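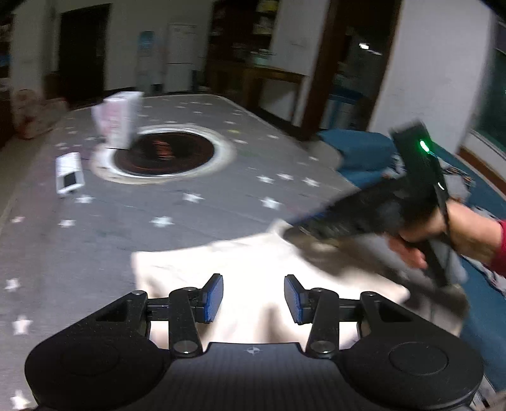 A black hand-held gripper with blue textured finger pads.

Preniscombe alumni group puts old death notices online

The Preniscombe High School Alumni Association has opened a searchable archive of death notices for former students and staff. It went live Tuesday at noon with 623 entries.

The notices come from the association's newsletter, which has printed them on its back pages for most of its history. Until now, anyone looking for a particular one had to visit the Oberholzer Library on Mill Street and go through the bound copies at the reference desk. The bound copies will stay there.

Each entry gives the person's name, the class year if there was one, the date of death and the text of the notice as it first ran. Spelling mistakes in the original notices have been left alone, but a correction line appears under an entry when the family has asked for one. Married and maiden names are both searchable. Nicknames are searchable only if they were printed in the notice.

The archive also covers teachers, cooks, bus drivers and office staff, who are listed by the years they worked at the school. Some of the earliest staff entries have no years at all. The association is asking anyone with old yearbooks or school directories to help fill them in.

Scanning took place at the library over the winter. Platex, a print and copy shop in Vesteren, scanned the oversized issues that did not fit the library's machine and charged the association 100 dollars for the work. Students in the high school's business class typed up the notices that the scanner could not read, mainly those from years when the newsletter was run off on colored paper.

Two issues are still missing, a spring issue and the fall issue that followed it. The association believes they were printed but has not found a copy of either. Anyone who has one can drop it off at the library desk in an envelope marked "Alumni." It will be scanned and handed back the same day if the owner wants to wait.

New notices will be added once a month. Families may send in their own text or ask the association to use the one published by the funeral home, with the funeral home's permission. There is no charge. Notices sent in by families should be 95 words or fewer for the printed newsletter, but the online version can run longer. A photo may be included with the online notice, and a senior portrait is fine.

Families who do not want a notice shown online can ask to have it taken down. The request should come from a spouse, child, parent, brother or sister. It can be made by mail or in person. The printed version in the library will not be changed.

The association said it will keep reading the names of graduates who died during the year at the annual dinner in July. Names for this year's reading need to be in by the end of June. The dinner will be held in the school cafeteria, with doors opening at 5:30 p.m.

The archive can be reached from the alumni page on the high school's website, under "In Memory." People without a computer at home can use the ones at the Oberholzer Library during regular hours, and the desk staff will print a single notice at no cost. The library is closed Sundays.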